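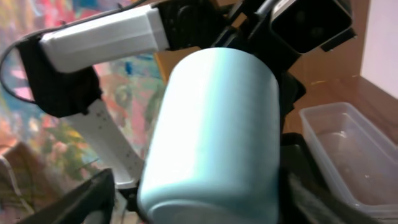
Greifer mit hellblauem Becher, Sicht vom Handgelenk aus. Zweiter Arm dahinter.

Testpersonen gesucht: Fernsteuern von zwei Roboterarmen (Studie Ultness, Teil 2)

Stand: 1. Juli 2023

Kurz und schnell, weil der Aushang heute noch raus muss. Wir suchen 16 Leute, die für uns zwei kleine Roboterarme fernsteuern. Vorkenntnisse: keine. Zeitaufwand: drei Termine, jeweils zwei Stunden. Geld gibt es auch, siehe unten.

Worum es geht

Ultness ist unser Verfahren, um aus vorgemachten Bewegungen zu lernen. Sie führen zwei Steuerarme von Hand, die Arme am Tisch machen mit, wir zeichnen auf: Gelenkwinkel, Greiferöffnung, Kamerabilder. Mit den Aufnahmen trainieren wir ein Modell, das die Aufgabe dann allein probiert. So weit nichts Neues, machen viele.

Neu ist der Umgang mit Fehlern. Bisher flog bei uns alles raus, was nicht glatt lief. Becher verkantet, nochmal angesetzt, beim zweiten Griff geklappt: gelöscht. In Teil 1 haben wir das Material einmal komplett drin gelassen und die Stellen markiert, an denen jemand korrigiert. 2.684 Durchgänge insgesamt, davon 2.000 fürs Training, der Rest zum Prüfen. Ergebnis: Das Modell mit den Korrekturen kam nach einem Fehlgriff deutlich öfter wieder in die Aufgabe zurück als das mit dem sauberen Material. Beim glatten Durchlauf ohne Störung lagen beide gleichauf. Hatten wir so nicht erwartet.

Haken an der Sache: In Teil 1 haben fast nur Leute aus dem eigenen Haus gesteuert. Die wissen, wo die Arme zicken. Die machen andere Fehler als jemand, der zum ersten Mal davor sitzt, und vor allem korrigieren sie anders (schneller, kleiner, oft ohne den Griff ganz zu lösen). Ob der Effekt bei Neulingen hält, wissen wir nicht. Deshalb Teil 2, deshalb Sie.

Was Sie machen

Termin 1: Einweisung, Probieren, dann einfache Sachen. Greifen, umsetzen, ablegen. Becher von links nach rechts.
Termin 2: Küchenaufgaben am Tisch. Mit einem Arm halten, mit dem anderen was tun.
Termin 3: Wie Termin 2, nur stört die Versuchsleitung zwischendurch. Verschiebt Dinge, legt was in den Weg. Sie machen einfach weiter, so gut es geht.

Pro Person 50 Durchgänge, verteilt auf die drei Termine. Klingt viel, die einzelnen sind kurz. Pause jederzeit, Sie müssen keine Begründung liefern.

Bitte nicht üben, keine Videos anschauen, nichts nachlesen. Wir brauchen Ihre ersten Versuche, auch die schlechten. Gerade die. Wenn etwas runterfällt, fällt es runter. Wir räumen auf.

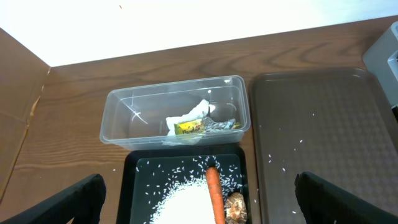
Ist das nicht nach zehn Minuten sterbenslangweilig, wollte Savvas Fragkou nach dem ersten Aushang von uns wissen, und zählt es überhaupt was, wenn man beim fünften Mal immer noch danebengreift?

Zur ersten Frage: kommt drauf an. Manche fanden es meditativ, eine Person hat nach Termin 1 aufgehört, war auch in Ordnung. Zur zweiten: ja, zählt voll. Bezahlt wird die Zeit, nicht die Trefferquote. Es gibt keine Rangliste und Sie bekommen auch keine Note von uns.

Danebengreifen ist übrigens nicht gleich danebengreifen. Wir unterscheiden beim Auswerten drei Fälle: vorbei und neu angesetzt, erwischt aber schief (und dann in der Hand nachgerückt, soweit das mit zwei Fingern geht), erwischt und verloren. Der mittlere Fall ist für uns der spannendste. Davon haben wir am wenigsten, und genau da war der Unterschied zwischen den beiden Modellen am größten. Kann an der kleinen Menge liegen. Wollen wir klären.

Wen wir suchen

- ab 18, nach oben offen. Ältere Teilnehmende fehlen uns bisher komplett, bitte weitersagen
- beide Hände halbwegs gut beweglich, Brille kein Problem
- noch nie einen Roboterarm gesteuert, weder beruflich noch im Studium
- Linkshänder ausdrücklich erwünscht
- Deutsch oder Englisch reicht, Griechisch geht bei Efthymia auch

Spielkonsole und Modellflug sind kein Ausschlussgrund, bitte bei der Anmeldung angeben.

Nicht teilnehmen können Angestellte von Milteo und deren Familien. Auch nicht, wer in Teil 1 dabei war.

Wann und wo

Termine laufen ab sofort bis Ende Oktober, vormittags oder am frühen Abend. Zwischen zwei Terminen muss mindestens eine Nacht liegen. Ort: Milteo, Werkstattlabor im Hof, Eingang über die Rampe. Klingel „Liapis“ drücken, das alte Schild hängt noch. Barrierefrei bis auf die Toilette, die liegt leider im Halbgeschoss. Wenn das ein Problem ist, vorher Bescheid sagen, wir finden was.

Geld

16 Euro die Stunde, bar oder Überweisung. Wer alle drei Termine macht, bekommt noch einen Gutschein fürs Café Stinetti gegenüber. Abbruch kostet Sie nichts, geleistete Stunden werden bezahlt, angefangene auf volle aufgerundet.

Daten

Aufgezeichnet werden die Bewegungen der Arme und die Bilder der Kameras, die am Aufbau sitzen. Ihr Gesicht nehmen wir nicht auf. Ton auch nicht. Es kann vorkommen, dass mal eine Hand durchs Bild geht, wenn am Tisch umgebaut wird, diese Stellen schneiden wir raus. Jede Person kriegt ein Kürzel, die Liste mit den Namen liegt getrennt und wird nach der Auszahlung vernichtet. Danach können wir einzelne Aufnahmen nicht mehr zuordnen, also auch nicht mehr löschen. Wer zurückziehen will, bitte vorher melden.

Der Datensatz aus beiden Teilen soll später offen ins Netz. Steht so auch in der Einwilligung. Bitte wirklich lesen, sind nur zwei Seiten.

Anmeldung

Mail an Efthymia Zacharopoulos, Betreff „Ultness Teil 2“. Rein muss: Alter, Links- oder Rechtshänder, drei Terminwünsche, Telefonnummer für kurzfristige Änderungen. Antwort kommt meistens am selben Tag, im August dauert es länger. Vergeben wird nach Reihenfolge, außer dass wir beim Alter etwas mischen. Wer keinen Platz bekommt, kommt auf die Warteliste, fals jemand abspringt. Passiert ständig.

Und noch: bequeme Ärmel anziehen, keine weiten Manschetten. Ringe und Uhr lassen sich bei uns einschließen. Schuhe egal.

Nachtrag: ja, man darf zu zweit kommen. Steuern aber bitte einzeln, und wer als zweites dran ist, wartet vorne und schaut nicht zu. Sonst sind die ersten Versuche kene ersten Versuche mehr.

Diese Seite verwendet Cookies, um Ihre Einstellungen zu speichern. Mit der weiteren Nutzung stimmen Sie dem zu. Akzeptieren | Nur notwendige | Mehr erfahren

Weitere Einträge
Ultness Teil 1: Kurzbericht und Fragebogen
Studentische Hilfskraft für das Markieren von Aufnahmen gesucht
Milteo: Werkstattlabor mit neuen Öffnungszeiten
Abschlussarbeit: Korrekturbewegungen automatisch erkennen
Alte Aushänge (Archiv)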